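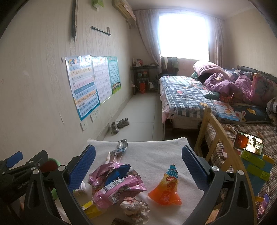
Fig. 5 Snack packaging on a cloth-covered surface, child's bedroom

Search this manual Enter keyword or section number Go

5. CLEARING SMALL SURFACES IN BEDROOMS

This section covers stools, bedside tables and other small surfaces in the bedrooms of Kirkstead family flats, including those covered with a towel or cloth. Floors are in Section 6. Beds and bedding are in Section 4. The same method is used in the Altemano building, except that waste there goes to the ground floor store and not to the chute.

Issued 21 October 2019. Replaces the August version.

5.1 What you need

One small bin bag for general waste
One clear bag for recycling
A shallow tray or box for things that are to be kept
Two dry cloths and one damp cloth
Corix surface spray (blue cap)
A clean white towel or cover of the right size
Waaka laundry bag

Put the tray on the bed or on a chair. Do not put it on the floor, where it will be in the way when you come to vacuum.

5.2 Sorting the surface

1. Open the window if the weather allows, and switch on the main light.

2. Take the larger bags first. In Fig. 5 this would be the orange snack bag standing beside the heap of pink wrappers. Lift each bag upright by its top edge and check whether it has been opened. A sealed bag goes in the tray. If a bag is open and still has food in it, fold the top over twice, clip it and put it in the tray.

3. Pick up the wrappers one at a time, working from the top of the heap. Small things get caught inside a pile like this, and a blue wrapper in among pink ones is easy to see but a hair clip or a coin is not. Feel each wrapper before you drop it in the bag.

4. Flatten foil wrappers and thin plastic strips and put them in general waste. They are not taken with the recycling in any of our buildings.

5. Open out crumpled paper. Plain tissue and used kitchen paper go in general waste. Paper with writing or drawing on it goes in the tray, however badly creased it is.

6. Look inside small boxes and cartons. Empty card goes in the clear bag, pressed flat. If there is anything inside, close the box and put it in the tray.

7. Leave toys and balls until last. Wipe them with the dry cloth and put them with the other toys in the room.

NOTE: If you cannot tell whether something is rubbish, keep it. A tray with too much in it can be sorted by the family in a minute or two. We cannot get things back from the chute.

CAUTION: Do not gather up the cloth with everything in it and shake it over the bin. Crumbs go down the side of the bed and anything hard can crack or be lost.

5.3 Removing and changing the cover

8. When the surface is clear, check the cover for anything stuck to it, especially near the edges and in the folds. Sweets and chewing gum should be lifted off with a blunt plastic scraper before the cover is washed.

9. Fold the four corners in to the middle so that the crumbs stay inside. Carry the bundle to the bathroom or balcony and shake it out there.

10. Put the cover in the Waaka bag. White covers go with white towels. Do not mix them with coloured bedding, even for a short wash.

11. Spray the bare surface lightly with Corix and wipe it with the damp cloth, then with a dry one. On unsealed wood leave out the spray and use the damp cloth only, well wrung out.

12. Wait until the surface is fully dry - five minutes is normally enough - and lay the clean cover. It should hang evenly on all sides and must not reach the floor. On a stool, tuck the ends under the seat so that a child cannot pull the cover off.

5.4 Walls and sockets close by

Small tables are often pushed up near a wall, so check the wall before you finish.

13. Dust posters with a dry cloth only, from the top down. This applies to alphabet and pinyin charts, character tables and anything similar. Many are thin paper even where they look shiny, and the spray will lift the colour.

14. Do not take posters down or move them. If a corner has come away, press it back gently. If it will not stay, leave it and write it on the room sheet. Do not use your own tape on wallpaper.

15. Wipe hooks with a dry cloth. A loose hook should be reported on form 942, with the flat number and the room.

16. Dust round wall outlets with a dry cloth.

CAUTION: Never spray on or near a wall outlet. Spray on to the cloth, away from the wall, and keep the damp cloth for the furniture only. If an outlet is cracked or loose, do not touch it. Put a chair in front of it and ring the duty desk on extension 167 straight away.

5.5 Putting things back

17. Return the contents of the tray. Sealed and clipped food goes to the kitchen worktop, not back to the bedroom, unless the family has asked for it to stay. Small boxes, papers and loose items go back on the clean surface, set out in a single layer so that they can be seen.

18. Tie the general waste bag and take it out of the flat the same day. Food packaging should not stay in a bedroom bin overnight, in warm weather above all.

19. Fill in the room sheet. Under "Items kept" a short entry is enough, such as "papers, one small box, on table".

5.6 Common problems

Sticky patch will not come off
Lay the damp cloth over it for a few minutes and wipe again. Do not scrape varnish.

Ants or other insects near the surface
Bag all food waste at once, wipe down without spray and report it on form 942. Do not use shop-bought insect powder in a child's room.

Clean cover is too small
Use a plain white hand towel for the time being and note the size needed on the room sheet. Spare covers are kept with the bath towels.

Continue to Section 6, Bedroom floors and rugs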